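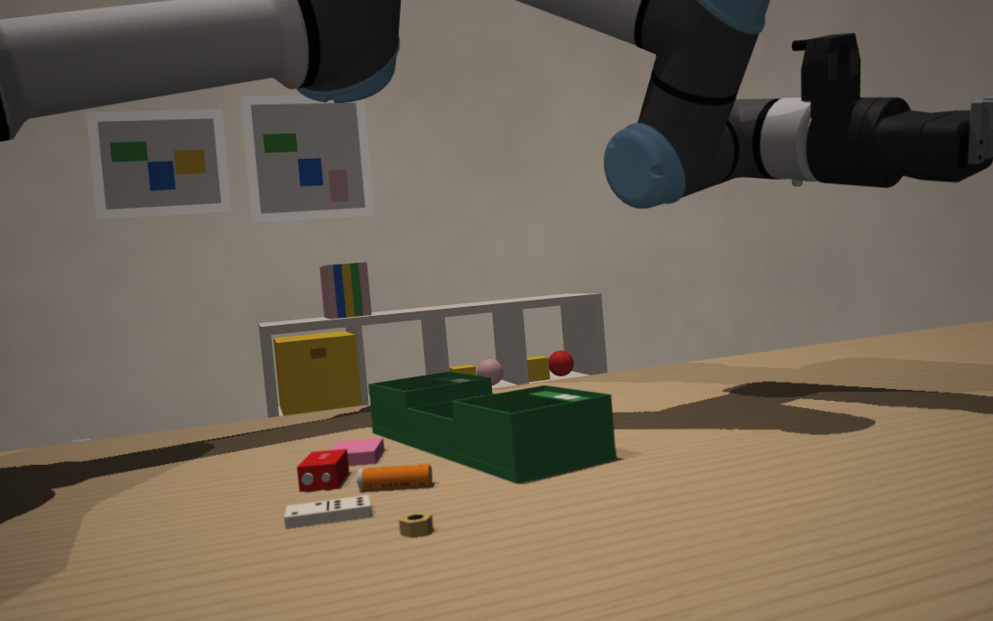 Porque é que as mesas de madeira têm riscas?

Passa a mão por uma tábua de madeira, devagarinho, e olha bem de perto. Vês aquelas linhas fininhas, umas mais claras, outras mais escuras, que às vezes correm direitinhas e outras vezes fazem curvas, como um rio visto do céu? Chamam-se veios, e contam uma história muito comprida — a história da árvore de onde a madeira veio.

Uma árvore cresce de duas maneiras ao mesmo tempo. Cresce para cima, claro, à procura do sol, mas também engorda! Mesmo por baixo da casca há uma camada tão fina que mal se nota, chamada câmbio, e é ela que vai fabricando madeira nova, ano após ano.

Na primavera há muita água e a árvore tem pressa. Faz uma madeira clara e macia, cheia de canais largos para levar a água da raiz até às folhas. Lá para o fim do verão, cresce mais devagar e a madeira sai mais apertada e escura. Depois vem o frio, chega fevereiro, e a árvore fica quase a dormir, à espera de dias melhores.

Uma faixa clara e uma faixa escura fazem um anel. Em muitas árvores, cada anel vale um ano de vida. Se um tronco cortado tiver 41 anéis, a árvore viveu 41 anos, mais coisa menos coisa. E há árvores com mais de 700! Já cá estavam muito antes dos avós dos avós dos teus avós.

E como é que um anel redondo se transforma numa risca? Imagina uma cebola. Se a cortares ao meio de lado a lado, aparecem rodelas umas dentro das outras. Agora imagina uma cenoura muito comprida, cortada de cima a baixo: já não vês rodelas, vês linhas ao longo dela. Com o tronco acontece o mesmo. Na serração, as tábuas são quase sempre cortadas ao comprido, e os anéis aparecem como riscas.

E os nós, aquelas manchas redondas e escuras? São o sítio onde nascia um ramo. O tronco foi engordando à volta dele e acabou por o abraçar.

Experimenta em casa

Precisas de uma folha de papel fino, de um lápis de cera e de uma tábua velha que não esteja envernizada (pede a um adulto que te ajude a escolher). Pousa o papel sobre a madeira e esfrega o lápis deitado, com pouca força. As linhas vão aparecendo aos poucos. Se tiveres outra tábua, faz um segundo desenho e compara os dois — os veios nunca são iguais.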